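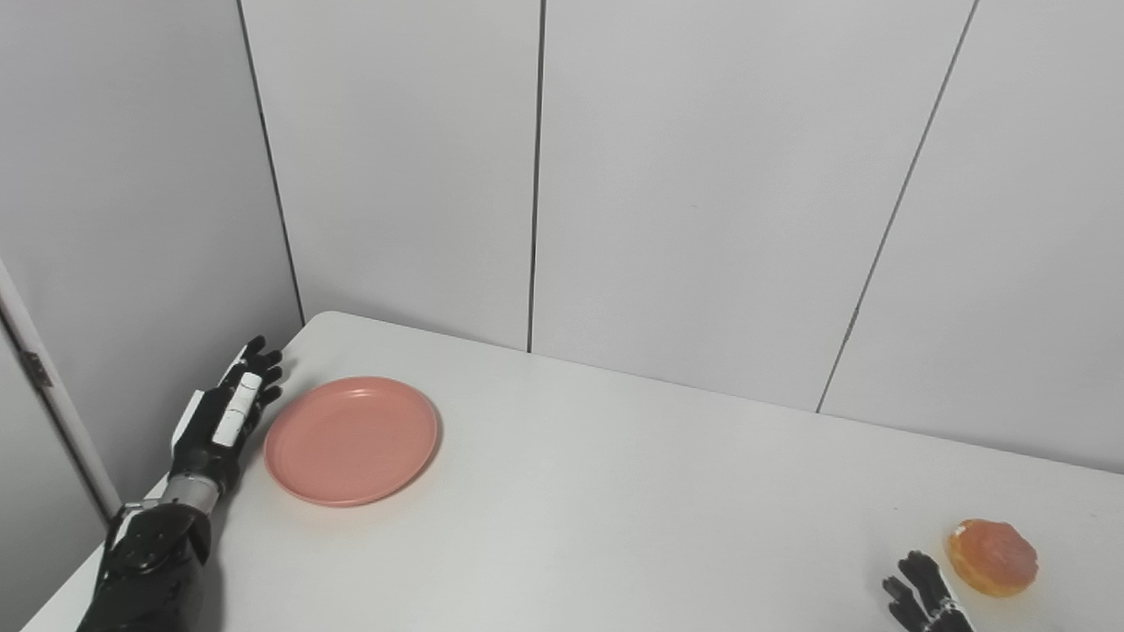

White table against the gray wall panels.

I wired up my home workshop last July and I'm still fixing what I got wrong, so here are a few networking tips from the bench.

Label both ends of every cable before you pull it. I skipped this on 17 runs and spent a whole evening with a toner (never again!). Painter's tape works fine until you buy proper tags.

Write your VLAN numbers down on paper too. Mine is taped inside the cabinet door, and I look at it more than my spreadsheet. I keep the tools and printers on VLAN 655

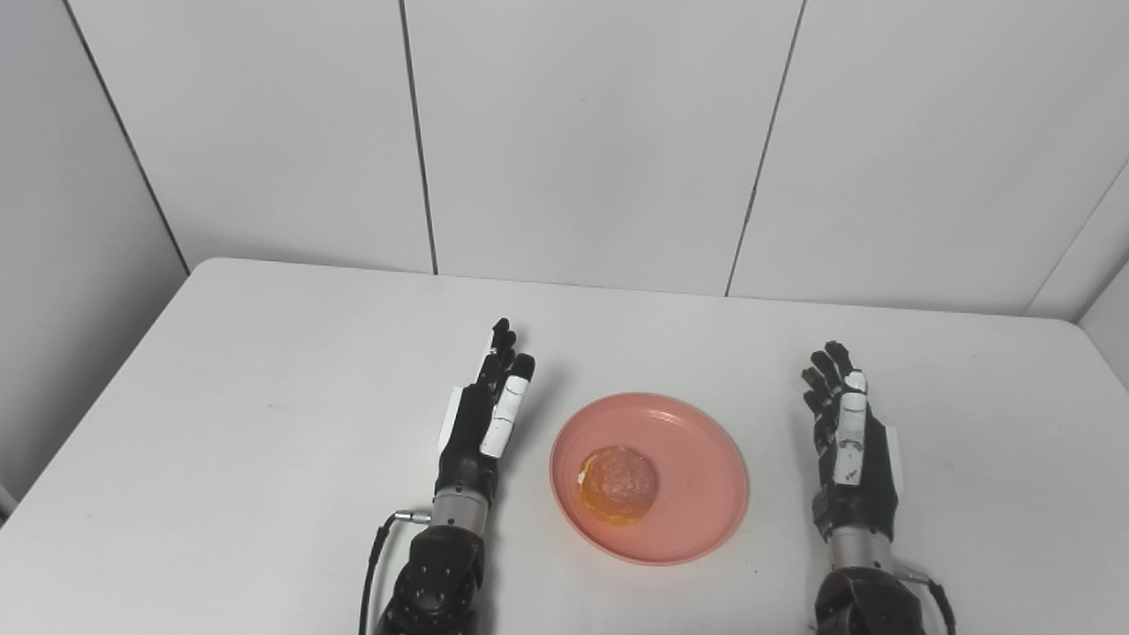 and the guest Wi-Fi on its own, so a visitor's phone can't see the file server. My old Vidal switch needs a reboot after you change a trunk port, so I save those for bedtime.

Leave slack, too. I coil five feet behind the rack and I've used it twice already. 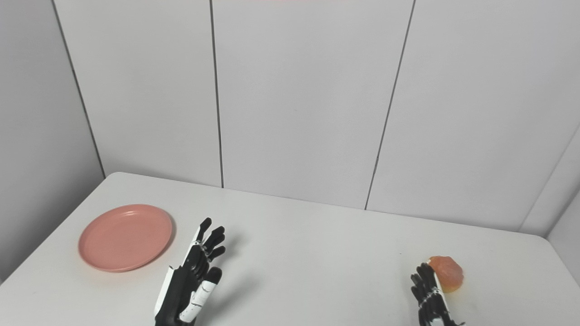

Before you call it done

Back up the switch config and ping the gateway from every wall jack. I found four dead ones that way, all my own bad crimps.

Recent posts
Kostomach patch panels, one year in
Setting a static IP on the Nellix printer
Quieting the fan in a Tromeck rack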